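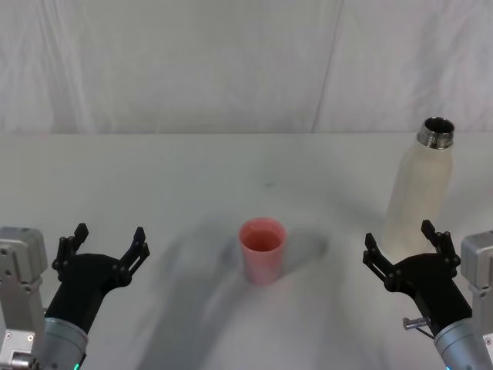 Cell 2, head camera view: cup and bottle set out, both grippers open.

Vudine Cell 2: setup and upkeep

README for the two-arm tabletop cell at Skirkarley. It covers how the cell is laid out, what to check before a session, and what has been repaired. The recordings made on it have their own card in the Caron folder.

Maintained by Ayodele Tijani. Last revised 12/3/25.

What is in the cell

Two arms, left and right, each with a black two-finger gripper. The arms are mounted at the front edge and reach in from the lower corners of the head view. The table has a matte white top. A white cloth backdrop hangs behind it. The head camera looks down at the table from between the arms.

Cell 1 has the older grippers and a gray table. Settings do not carry over from one to the other.

Starting up

1. Clear the table.
2. Turn on the main supply, then the left arm, then the right arm. If the right arm comes up first, the controller swaps the two names and you have to start again.
3. Wait for the indicator at the wrist to turn cyan. Any other color means the arm has not finished its self-check.
4. Run home_both. The arms go to the start pose with the grippers open.
5. Compare the head view with the stored reference. The back edge of the table should be level. If it is tilted, loosen the camera clamp, straighten it and tighten it again by hand.
6. Place the objects. For the cup and bottle task the cup stands near the middle and the bottle goes to the right and farther back, cap off.

Do not reach over the table between steps 4 and 6 unless the hold switch is on.

Backdrop and table

The cloth does not need to be ironed. Soft folds are fine, and the detector was tuned with them present. Pull it straight if a fold is deep enough to throw a dark line. It should cover the whole top of the head view.

Wipe the table with a damp cloth, no solvent. Small specks can stay if they do not come off with one wipe. The previous top was scrubbed until it had shiny patches, and we replaced it in May.

Lights are fixed. Shadows from the arms fall on the middle of the table and that is normal for this cell. Do not add a lamp to get rid of them. Doing so changes the exposure, and the new recordings will not match the old ones.

Grippers

Open and close each gripper fully before a session, with nothing between the fingers. Listen for clicking at the pivots. The finger linkages get one drop of light oil per pivot every 556 cycles, and the controller prints a reminder. Wipe off what runs down to the tips or it ends up on the objects.

The mounting screws on the side brackets work loose slowly. Check them with the short hex key kept in the drawer. Snug is enough.

Repairs so far

- Right gripper, at 3,972 cycles: one finger lagged on opening. A pivot was worn. Replaced the finger linkage with a spare from Vurkodcombe and ran the finger calibration again.
- Left wrist: indicator stayed off after power-up. Bad connector, reseated. Has come back once.
- Head camera: clamp slipped during session 44. That session is marked in the log and should be left out of any position measurements.

Known problems

- The bottle can be hidden behind the right fingers in the start pose. The head camera alone may lose its lower part. Move the bottle a little farther back if the task needs a full view at the start.
- Bottle necks are shiny and sometimes give a false edge. Lowering the detector gain to 17 helps.
- home_both does not check for objects on the table. See step 1.

Shutting down

Open both grippers, run park_both, turn off the right arm, then the left, then the main supply. Put the cap back on the bottle. Write the cycle counts in the log, one line per arm.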